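Flarnlow Hall repairs: how we're going with your money
August | Posted by the Flarnlow Hall project lead
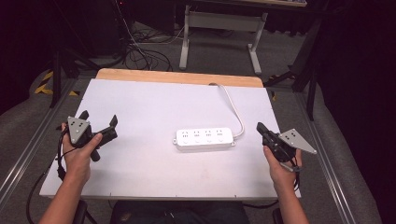
A four-socket power strip on a white tabletop.

Hello again to everyone at the Krajewska Fund! We're into the second half of the grant now and I'm pretty chuffed with where we've landed.

The rewiring is finished in the main room and the kitchen, so the quilters can run their irons and the urn together (you'll remember the complaints). The supper room is still on the old circuit. Jolance quoted us $1527 for it, a bit over what I'd budgeted, and I'd like to move $200 across from the paint line to help cover it – please let me know if that's a problem.

Bookings are up too. We've got 20 regular groups on the calendar, and the Ellel choir has asked for a second evening, which I'm still trying to squeeze in around table tennis.

The back steps are behind. The timber came in the wrong size and went straight back, so the handrail has slipped as well. I'll send receipts for both with the next report.

Shares: 2 | Comments: 0

Recent items
Supper room colours – have your say
Ellel choir winter program
Parking behind the hall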